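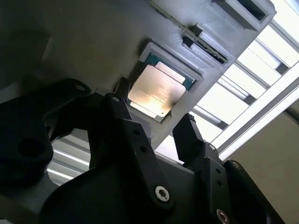 Which gripper should I use for picking a CPU out of a printed fixture pocket, the parallel one or the linkage one?

Start with the linkage gripper if your pocket rim is raised, and keep the parallel one for memory sticks and anything else that stands up on its edge. The long version is in the log underneath, and there's still a bit I haven't sorted.

Ticket 1684
Subject: Processor slips when the fingers close, wrist camera loses the part near the plate
Status: open, waiting on parts
Kit: Bradov linkage gripper, Goraton parallel gripper, Jorken controller, small wrist camera

First entry

Hello all. I've been swapping between the two grippers on the same arm for most of May and I'd love a sanity check before I go any further. The job sounds dead simple: go to the fixture plate, take the processor out of its pocket, put it back, do the same with the memory module in the slotted block next door. The plate is the grey printed one from the Bañez bench, same file, nothing clever done to it.

The Goraton came on first because it was already wired up. Memory module, lovely, no complaints at all. It comes down either side of the board, closes, lifts, and I could have gone for a cup of tea. The processor was another matter. The finger pads are wide, and by the time they're low enough to get hold of the green edge they're sitting on the rim of the pocket. The Jorken reads that as contact, decides it has got hold of something, and off goes the arm with nothing in the fingers. Very confident about it too!

So I switched to the Bradov, which has the two slimmer black fingers and swings them in on an arc. Much better reach. The tips get down beside the chip without clouting the rim, but now the part tilts as they close, and one side comes up before the other. I ran 30 picks with each gripper at the same speed and the same height. Goraton lifted the processor on two of them. I've not put a number on the Bradov yet, because I kept stopping it to fiddle and that isn't a fair count.

Things I've tried on the Bradov so far:
Slower close. Tilts more gently, still tilts.
Lower grip force. Drops it.
Higher grip force. Shoots it out sideways (sorry to whoever found that one under the bench).
Turning the wrist so the fingers meet the other pair of edges. Slightly better, and I don't know why.

Second entry, same ticket, after lunch

Right, the camera. This is the bit that had me muttering. The wrist camera looks up past the fingers towards the tips, and with the Bradov fitted they take up a great chunk of the lower view. I can live with that. What I can't live with is the glare. The metal lid on the processor catches the ceiling lights and goes nearly white, so the printing on it washes out completely and the detector, which I'd trained to look for that text, gives up and reports an empty pocket. Then it tries the genuinely empty pocket further along and is quite happy to report that one as empty as well, so at least it's consistent.

What helped was to stop looking at the lid at all. I've moved the detector over to the outline of the pocket rim plus the thin green strips round the edge of the chip. The printed layers give the rim a stripy texture, which I expected to be a nuisance, but it seems to be giving the tracker something to hold on to. Dropping the exposure on the Jorken side also helped with the lid, though it turned the fingers into one big dark lump and I lost the tips against the plate. Halfway between the two settings is where I've left it for now.

Error code, for anyone searching later: the Jorken throws 1201 when the grip width and the camera's guess at the part width don't agree. The message says "check tool". My tool was fine. It was the camera guess that had gone wandering off with the reflection. If you see 1201 on a shiny part, save yourself a morning and look at the exposure before you take the gripper to bits. I did take the gripper to bits. Everything went back in and the hex bolts at the base of the fingers are tight, I checked them twice.

Third entry

Somebody asked in the comments whether the tilt could be the finger height, and I think they've put their finger on it (ha). On a linkage gripper the tips move up or down a touch as they close, so the height I taught with the fingers open isn't the height I get with them shut. The Goraton goes straight across and doesn't have this problem, and I'd got lazy and copied its taught point over. Daft.

I've now taught the point with the fingers nearly closed and let them open out from there. Two short goes at it before I had to give the arm back, and both came up level. Two isn't a result, I know, but I did a little cheer.

Still to do:
Proper run of 30 on the Bradov with the new point, no fiddling allowed.
Narrower pads for the Goraton. If they clear the rim I'd honestly prefer one gripper for both parts.
Try the pocket with a lower rim. Has anyone got a copy of the plate file with the rim as a separate body? Mine is all one lump.
Ask whether the Jorken can take a closing height offset, so I don't have to teach round it every time.

Leaving this open until the pads turn up. If you've run a Bradov on a different controller, please shout, I'd like to know if you get the same width mismatch.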